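How Does Somebody Buy a House?
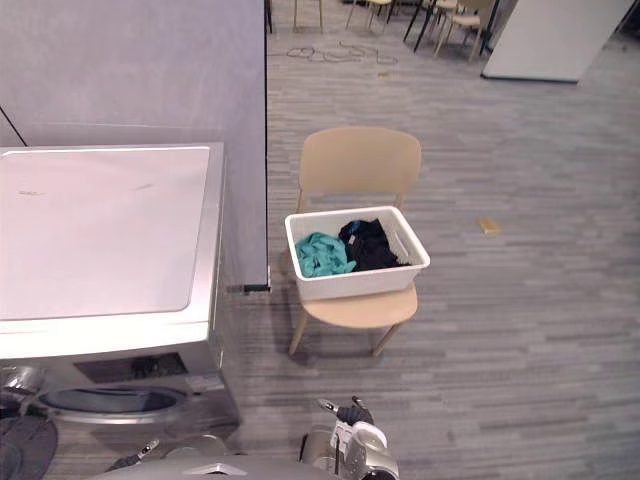 When I was nine, I thought you bought a house the way you buy a sandwich. You saw one you liked, you handed over the money, and you walked out with it. Well, you walked into it, I suppose. Then my parents bought our place in Sutter and it took months, and I got very bored in the back seat of the car, and I started asking questions. I've been asking them ever since, and now I help people buy and sell homes for my job. So let me tell you how it goes!

Who owns a house in the first place?

Every house belongs to somebody. It might be one person, or two people together, or a company, or even the town. The person who owns it has their name on a record kept by the government. That record is called the title. You can't hold a title up and wave it around these days (mostly it lives on a computer), but it's the thing that says "this house and this bit of land belong to her".

If you live in a house but you pay the owner to stay there, you're renting. The money you pay is called rent. Lots of families rent, and plenty of them rent for their whole lives. I rented a tiny flat in Wullow for six years and I loved it, apart from the pigeons.

Putting up the sign

Say a man called Leonardo Lombardi wants to sell his house. He could just stick a sign on the lawn and wait, and some people do. Most people ask a real estate agent to help. The agent looks at the house, takes a lot of photos, works out what price might be fair, and puts the house on a website. When a house is on the website like that, we say it's listed.

The agent doesn't own the house. I have to say this to kids a lot, because they see the agent's face on the sign and think it's the agent's house. (My own nephew thought I owned half of Sitska. I wish!) The agent gets paid a slice of the money once the house is sold, and that slice is called a commission.

What makes the price?

This is my favourite bit. Two houses can look like twins and cost very different amounts. One might be close to a school and a train station, and the other might be right beside a noisy road. A bigger yard can push the price up. A leaky roof can pull it down. And it matters a great deal how many people want to buy. If ten families all want the same house, the price goes up, and if no family wants it, the seller may have to drop the price.

You can try this with your friends and a pack of stickers. Put one shiny sticker in the middle and let everybody offer some of their plain ones for it. Watch what happens when two people really, really want it. Then try again with a sticker that only one person likes.

Having a look around

Buyers want to see inside before they spend all that money, so the agent holds an open house. For an hour or so, anybody can come through and look. You might have been dragged to a few of these. Grown-ups do funny things at them. They turn on taps and open cupboards, and they stand in the hallway whispering about curtains.

If you go along, please don't bounce on the beds. Do look out of the windows, though. I always ask kids what they can see from the smallest bedroom, and they notice things their parents have walked straight past.

Making an offer

When a buyer finds a house they like, they tell the agent how much they'd pay for it. That's an offer. The seller can say yes, or no, or "a bit more, please". Sometimes it goes back and forth for days. My longest one went back and forth eleven times, and at the end they were arguing over $200 and a garden bench.

Some houses are sold at an auction instead. At an auction everybody who wants the house comes to the same place, and a person called an auctioneer calls out the prices, very fast and very loud. People put their hands up to bid. The last one with a hand up gets the house, as long as the price is high enough for the seller. If you ever go to one, keep your hands in your pockets. Nobody will really sell a house to a ten-year-old, but your mum's heart will thank you.

Where does all the money come from?

Hardly anybody has enough money in their bank account to pay for a whole house. Most people save up a part of it, called a deposit or a down payment, and they borrow the rest from a bank. That sort of loan is a mortgage. You say it MOR-gidge. The "t" is silent, and I spelled it wrong until I was twenty.

The bank wants its money back, a little every month, and it wants some extra on top. The extra is called interest. Let's try one with small numbers. Suppose you borrow $2000 from a bank, and over the time you're paying it back the bank charges you $700 in interest. How much do you pay in the end? Add them up and you get $2700. Real house loans are much, much bigger, and people can take twenty-five or thirty years to pay them off.

And what if somebody can't pay? The bank usually talks with them first to see if they can pay more slowly. If that doesn't work, the bank may be allowed to sell the house to get its money back. It's a sad thing when it happens, and there are rules about how it has to be done.

Checking and signing

Before the sale is finished, the buyer often pays an inspector to check the house. Inspectors crawl under floors and poke about in attics, looking for rot, bad wiring and bugs that eat wood. Then a lawyer or a conveyancer reads through all the papers and makes sure the seller really does own the house.

Then comes the signing. So much signing! When I bought my own place, at 347 Ganent Road, my name looked like a squashed spider by the last page.

Moving day

On the last day, the money goes across to the seller, the name on the title gets changed, and the buyer picks up the keys. Some agents leave flowers on the bench. I leave a packet of light bulbs, and people always seem pleased with them.

Words to remember

Title: the record that says who owns a house or land.
Rent: money you pay to live in a home that somebody else owns.
Listed: up for sale where buyers can find it.
Offer: the price a buyer says they will pay.
Auction: a sale where people bid against each other.
Mortgage: a loan for buying a home.
Interest: the extra money you pay for borrowing.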